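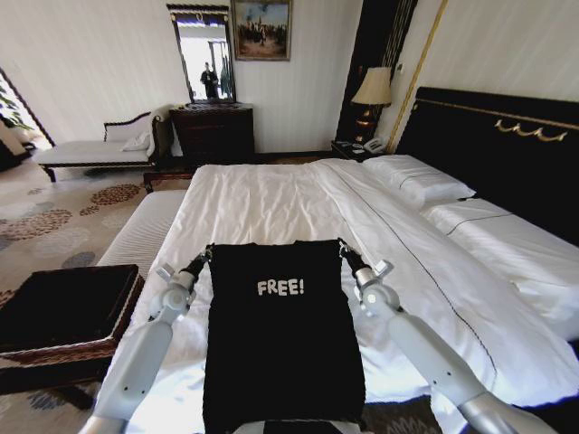 Two robot arms hold a black garment printed with the word "FREE!" over a bed with white sheets.

Shares in Condlow, the bedding and linen supplier, fell below their offering price in morning trading and stayed there until the close, ending a six-week run in which the stock had never finished a session under the $20 paid by its first investors.

The stock opened at $19.40, slid to $17.85 before noon and recovered a little in the afternoon to finish at $18.10. Trading volume was more than double the daily average since the company went public in March.

The drop followed a short statement, released before the market opened, in which Condlow said the lockup on employee shares would end earlier than planned. Staff and early backers had agreed to hold their stock for 180 days. Under the revised terms, holders with fewer than 5,000 shares may begin selling after 90 days. Directors and the two largest outside shareholders remain bound by the original date.

"The change applies to people who have worked here for years and hold modest amounts," chief financial officer Ingvild Sundqvist said on a call with analysts. "It does not apply to me or to anyone else on the board."

Condlow did not say how many shares are covered by the change. The prospectus listed 400 current and former employees with stock, most of them in the warehouses and the laundry plant at Vinon. Analysts on the call asked three times for a total and were told it would appear in the next quarterly filing.

Arnout Lambrechts, who follows household goods companies for the brokerage Hiebert, cut his price target from $24 to $21 after the call. In a note to clients he wrote that the number of shares coming to market was probably small but that the company had handled the announcement poorly.

"Investors were given a date and a rule, and both have moved," the note said. "The business itself looks the same as it did last week." Hiebert kept its rating on the stock at hold.

Condlow sells sheets, towels and uniforms to hotels and clinics and runs a smaller rental service under which it collects, washes and returns linen on a weekly schedule. Rental brings in less than a third of sales but has grown faster than the rest of the company, and it took up most of the presentation given to investors ahead of the offering. The company raised $118 million, before fees, and said it would spend the larger part on a second laundry plant and use the remainder to pay down a bank loan.

Work on the second plant has not started. Chief executive Borislav Bošković said on the call that a site had been chosen and that permits were expected by the end of summer. He declined to name the town. He also said the loan had been reduced by half and that the rest would be repaid on schedule.

Asked about cotton prices, which rose through the spring, Bošković said supply contracts were fixed until the end of the year and that customers had been told to expect an increase of 6 percent when they renew. He said no large hotel customer had left over the new prices. Two are still in talks.

Several smaller funds that bought in at the offering have already sold. Sigrún Toft, a portfolio manager who held the stock for its first month, said she got out at $22.75 and had no plans to return at the current price.

"It went up quickly on very few shares," Toft said. "Once more of them can be sold, you find out what people will pay. I'd look at it again after the first full set of results."

The highest close so far was $23.90, reached in the second week. The shares drifted lower after that on light volume and had been within a dollar of the offering price for four sessions before the lockup statement.

Other recent listings in the sector were little changed. The broader market ended slightly higher.

Ulla Granström, who chairs Condlow's board, said in a separate letter to shareholders that the directors had approved the lockup change unanimously and had consulted the banks that managed the offering. The letter also said the board had no plans to buy back stock and would not consider a dividend until the second plant is open.

The company is due to report its first quarterly results as a public company next month, before the start of trading. It has told investors to expect sales of between $61 million and $64 million and a small loss, owing mainly to the costs of the offering. That forecast was left unchanged in the statement.

In after-hours trading the shares were down a further 15 cents, at $17.95.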